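Badstead workshop builds its own pair of hand grippers

October 6, 2018

Members of the shared workshop in Badstead have finished the first working pair of hand-held grippers for their robot project, which has the name Susel. The grippers are held by a person, one in each hand, and the movements of the person are recorded. Later the same movements should be given to a small two-armed robot, which the group is still building.

The project was started in February by Mohsin Bugti, who repairs lifts for his living and comes to the workshop in the evenings. He had seen similar tools in a published plan and wanted to know if they could be made at home for a price which a hobby group can pay. The cost for the pair is 400 pounds until now, without the two computers, which were already in the workshop. Most of the money was spent on cameras and on small bearings.

"The first finger I made at my kitchen table and it broke on the same evening," Mr Bugti told us. "I had drawn the arm too thin. Then I made it again, and again, and now I have a box full of wrong fingers at home."

The present fingers are version 39. The number sounds high, but it includes every small change, also when only a hole was moved.

For the tests the group has chosen simple household tasks. One of them is to take a wooden utensil and hang it on a rack. It is an easy thing for a child, but the tool must arrive at the right height and with the right angle, and the person who holds the grippers does not feel the object in the usual way. Beginners often press too strongly. After an hour of practice most people become calm, and their recordings are better.
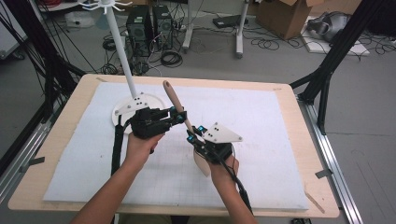
A recording is kept only when the whole task is done without a stop. The group wants to have 700 good recordings before the robot arms are tried for the first time. At the moment there are far fewer, and the work goes slowly, as the workshop is open for this project on two evenings in the week only. Every new person must also learn to begin and to finish with the hands in the same place — a rule which is forgotten very often, Mr Bugti said.

The cables are another difficulty. Both grippers are connected by cable, and a cable which pulls on the hand changes the movement. A version with a battery was considered in the summer, but it made the gripper heavier, and two of the members complained of pain in the wrist. The idea was put aside.

More discussion was needed about the pads on the fingers. The first ones were smooth and round sticks turned between them. The group now uses a pad with a texture, and this was a clear improvement with spoons and similar things. It must be cleaned from time to time, otherwise it loses its hold.

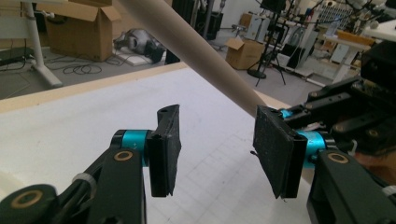
Thin round wood is still the hardest material for the beginners. If the fingers close a little too high or too low, the piece turns away, and the recording has to be started from the beginning. Mr Bugti thinks that a softer pad would help, and he has asked Takács, a small rubber supplier, for samples in three grades. They should arrive before the end of the month.

The robot itself is not so far. One arm moves and can hold its own weight, the second one waits for a motor. The group had bought a used motor for it, but the shaft was bent and the seller has agreed to send another. Until then the second arm stays in the cupboard.

Drawings of the grippers will be given free to other workshops. A first set has already gone to the makers' club in Sturkside, where a pair is being built with some changes, among them a shorter handle for people with small hands. The drawings have 57 parts for each gripper, screws not counted, and Mr Bugti asks everybody who builds them to write to him when a measurement is wrong.

Visitors who would like to try the grippers can ask at the workshop desk. No experience is necessary, but long sleeves should be rolled up.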